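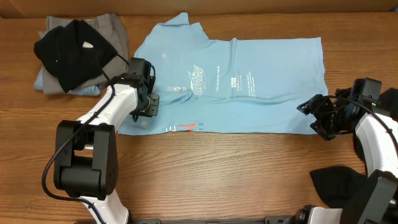
Figure 3. Light blue polo shirt with white printed lettering, laid flat on a wooden tabletop.

4.2 Corpus and annotation of household humor posts

The corpus was drawn from Urkora, a short-post platform on which users tag jokes about family life. We collected 3,842 public posts carrying at least one parenting tag, all published in August. Reposts and posts made up only of a link were removed before this count. Text was lowercased for matching but shown to annotators in its original form, as capital letters often mark the punch line.

Each post was labeled by three annotators using the Grestix interface. The label set covers 26 joke targets, among them thermostat control, grilling, lawn care, clothing, driving directions and falling asleep on furniture. An annotator could assign up to two targets per post. A separate field recorded who the joke is on: the writer, the writer's parent, the writer's child, or a partner. Posts written by parents about themselves were the hardest to label -- the complaint is often aimed at a child on the surface and at the writer underneath.

Annotators first worked through a training set of 60 posts and discussed their disagreements. A second set of 60 posts was then labeled without discussion and used to measure agreement. Agreement was high for concrete targets such as grilling and low for tone labels, so tone was dropped from the analysis in Section 5. Clothing posts were kept as one target; splitting them by garment left several classes too small to model.

Two baselines were trained on the remaining labels. The Okoth baseline uses word counts only. The Garkeck baseline adds post length, the position of the first line break and the presence of quoted speech. Quoted speech was included after pilot work showed that many posts take the form of a short dialogue, with the parent given the last line. Posts whose dialogue was contained in an attached screenshot were excluded, as neither baseline reads text from images.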